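Zilon (hand-held gripper)

Zilon is a hand-held parallel gripper kit made by Vumwood, a small manufacturer of laboratory and workshop equipment. It is used to record manipulation tasks performed by a person, so that the recordings can later be used to program or train a robot arm fitted with matching fingers. The kit is sold as a complete tool and as a set of parts for home assembly, and is also offered on a rental basis through the distributor Peditz.

History

Vumwood began work on the gripper after customers of its earlier bench clamps asked for a lighter tool that could be carried from task to task. The first version had bare plastic jaws and was withdrawn after a short production run, as users reported that smooth objects slid out of it. The redesign was led by the engineer Ecaterina Căpraru, who moved the pivots outward and added replaceable pads. The present model is the third to carry the name.

The name has no stated meaning. Early price lists spell it in capitals, a practice the company has since dropped.

Design

The body consists of a pistol-style handle, a trigger, a linkage and two opposed fingers. Squeezing the trigger closes both fingers by the same amount, so the midpoint between them stays fixed relative to the handle. A spring returns them to the open position. The linkage has a hold catch, worked with the thumb, that keeps the fingers at a chosen width.

The finger arms are moulded in dark grey plastic, with brass-coloured rings set into the bosses. Each arm carries a black pad with a rubbery covering. The pads are a wear part and come off without removing the arm. A camera mount sits above the handle and looks forward between the fingers, giving a view close to the one a wrist-mounted camera would have on a robot.

The complete tool weighs 885 grams without a camera. Vumwood offers a left-handed trigger at no extra charge, though it has to be requested when the order is placed.

Kit contents

The standard kit includes the assembled gripper, one spare pair of pads, a hex key, a camera bracket and a printed calibration sheet. The self-assembly version comes in 11 bags, numbered in the order they are opened, and takes most of an afternoon to put together. Cameras are not supplied with either version. The bracket accepts several common action cameras, and drawings for other brackets can be downloaded from the manufacturer.

Spare pads are sold in pairs. Arms and linkages can be bought singly, but the trigger is supplied only with the handle.

Reception

The workshop newsletter Vasconcelos reviewed the gripper over seven weeks and judged the linkage to be its strongest feature, noting little play in the fingers at the end of that period. The reviewer was less satisfied with the pad covering, which was described as grippy when new and inclined to fray along the lower edge where it meets the bench. The same review criticized the thumb catch as too stiff for long sessions.

Thin and transparent items formed a separate part of the review. Clear acrylic sheet is a difficult material for this type of tool: its face is hard to make out on camera, and reflections shift as the hand moves. Operators were advised to line up the fingers on the edge of the sheet, where the thickness catches the light, and to work over a plain white surface. 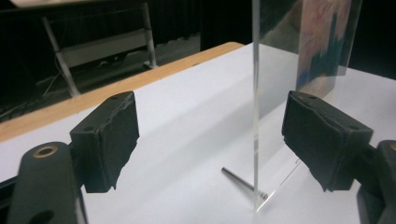

Căpraru replied in a later issue that a tougher covering had been tested and set aside for the time being. It lasted longer but held glossy plastic less securely, and most customers who had been asked preferred grip over pad life. Vumwood has since revised its care instructions, which now recommend changing both pads together and checking the lower edges before any work with thin stock.

Rental and support

Peditz rents the gripper by the week, with pads charged separately if they come back damaged. Its rental fleet is made up of assembled units only. The distributor also runs a half-day introductory course covering grip width, calibration and file handling, offered in the morning or at 1 p.m.

Vumwood covers the linkage and handle for two years. Pads and springs are excluded. The company rates the return spring for 800 hours of use and will fit a new one for the cost of postage if the tool is sent in with its catch released.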